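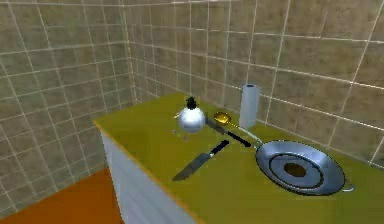
**Slanina**

2019-03-29

When you first think of letting a robot arm loose in the kitchen (on a screen to begin with, please, as I always nag) it's terribly tempting to start with the clever part and have it stirring a sauce by teatime. I did just that with my first one, and I spent the rest of the week tidying up after myself. So before any of the fun, I now settle the house rules, and I write them on one sheet of paper that lives on the inside of a cupboard door.

The first rule is about knives. Decide which way a blade should point when it's lying on the worktop and keep to that, every single time, whether it was you or the machine that put it down. I like the handle towards the back if a person is going to be standing at the front while the arm works, and if the person does the reaching I turn it round. What I don't like is a knife left on the counter during a job that has nothing to do with knives. If the task is moving the kettle, the knife goes in the drawer first, even in a practice run, and you'll be surprised how quickly that becomes a habit for real!

The second rule is about handles that stick out. A frying pan with a long handle takes up far more of the counter than you'd think when an elbow made of metal is swinging over it. Keep a clear strip of some 300 millimetres around whatever the arm is meant to be picking up, and if you can't manage it, move things until you can.

Then there's the floor. I treat it just as I would with a toddler about: stools pushed in, nothing trailing, and a way out that stays free from start to finish.

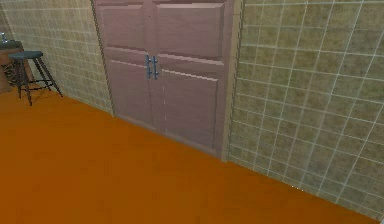
Somebody wrote in after the January page to say that a clear doorway is all very well, but the rule ought to cover who may come through it while the arm is moving, and that in their house a closed door means "wait and knock". I've pinched that wholesale and it's now on my sheet. Add a word about which end of the room the stop button lives, and make sure everyone in the house can reach it, not only the person who set things up.

A few smaller habits that have served me well:

- Say out loud what the arm is going to do before you start it. It feels daft for a day or so.
- Run a new job at the slowest speed 4 times over before you so much as think of turning it up.
- Keep a little book. Mine is up to page 143, and the dull entries are the ones I go back to.
- Wipe the worktop and check for crumbs and stray bits before every run.
- If you change a thing (a new pan, a stool moved along), go back to the slow speed.

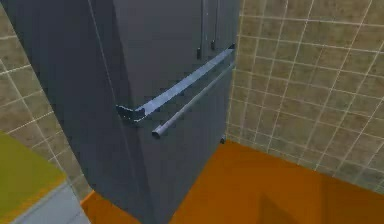 Opening and shutting deserves its own heading on the sheet, and I'm forever telling people so. An arm that pulls a door will go on pulling if nothing tells it to stop, so set a limit on how hard it may tug and choose the limit by trying the door gently with your own hand first. Write down exactly where it should take hold, too, in words that a visitor would understand. "The fridge handle" won't do for a fridge like the dark grey one, where the upper handles are short and upright and the drawer lower down has a long flat bar across it, with a thinner rod running just beneath and only a narrow gap between the two. I'd put "lower drawer, flat bar" and leave no room for guessing. And do stand to the side when a drawer comes out, well away from where its front will end up, with your tea in the other room.

Next time I'll get on to sinks and taps, and what I keep in the towel drawer for when a run ends in a puddle.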